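Ticket: Produce sorting, zip bag will not close
Opened by: Rhun Morris
Assigned to: Raimo Nieminen
Site: Kerslake, bench 2
Status: Open, waiting on stock
Category: Consumables / bags and trays

Reported problem (Rhun Morris)

Clear zip-top bags from the new Vosis carton are failing to seal after the produce has gone in. The zip engages at one end, then pops open near the middle when the bag is set down. The old Kanance bags did not do this with the same produce set. Carton quantity is 3000, opened in April. I have tried 12 bags from the top of the carton and 10 of them failed. The other two closed but needed a second pass along the zip.

Produce set is the standard one, with the lime-green tray kept at the right and the bag filled near the front of the bench.
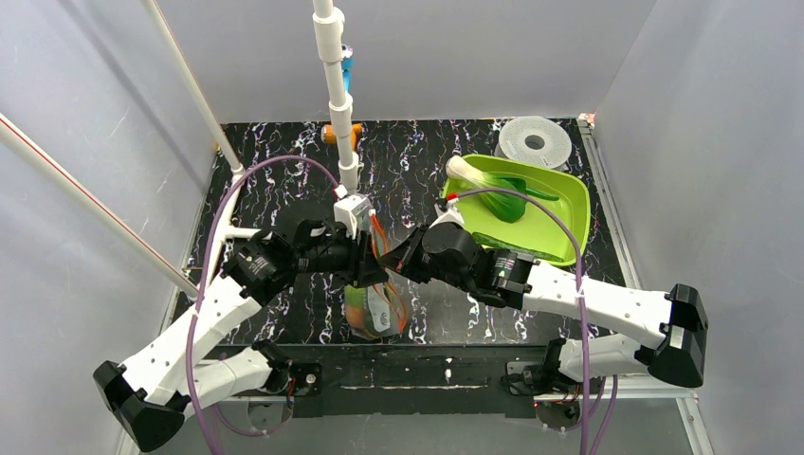

Room temperature is normal and the bags have been stored flat in the carton with the lid on. I have checked for grit in the track and found none. Wiping the zip with a dry cloth makes no difference.

Reply 1 (Raimo Nieminen)

Please confirm the following before I raise it with the supplier.

Are the bags being filled above the fill line on the carton drawing?
Is the zip being pressed from one end to the other, or from the middle outwards?
Does an empty bag seal?

Reply 2 (Rhun Morris)

Fill is below the line in all cases. Zip pressed end to end, left to right. Empty bags seal and stay sealed, including when turned upside down and shaken. Fault only shows with something in the bag.

Reply 3 (Raimo Nieminen)

Then the track itself is probably sound and the side walls are pulling it apart. The Vosis bag has no gusset. Round items push the walls outwards and the load goes straight to the zip. Try fruit only, put in one at a time and settled at the bottom, with the long vegetables left in the tray. Leave the bag standing open between items so that the air can get out.
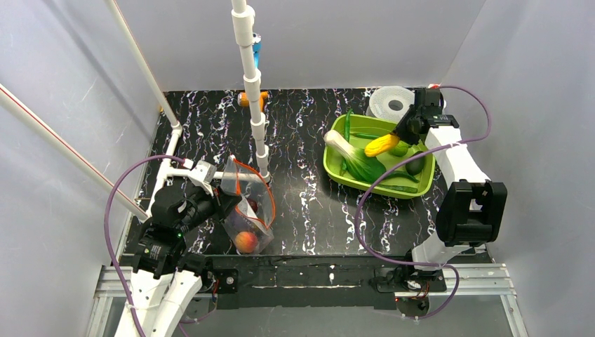 Fig. 2. Open bag with peach at the bottom; bok choy, avocado and other toy vegetables in the tray.

Reply 4 (Rhun Morris)

Repeated as above. Bag closes with fruit only and holds for about 10 minutes, after which I stopped timing. Adding the corn on top brings the fault back straight away. Laying the corn flat before the fruit goes in is better, but the zip still lifts at the right-hand end.

Reply 5 (Raimo Nieminen)

Agreed, bag is too narrow for the mixed set. Interim instruction for Kerslake: fruit in the Vosis bags, vegetables stay in the tray. Do not tape the zip shut. Kaltstead has part of a carton of the Kanance bags and I have asked for it to be sent over. Keep the failed bags together and mark them with this ticket number. Ticket stays open until the mixed set has been repeated with the Kanance bags.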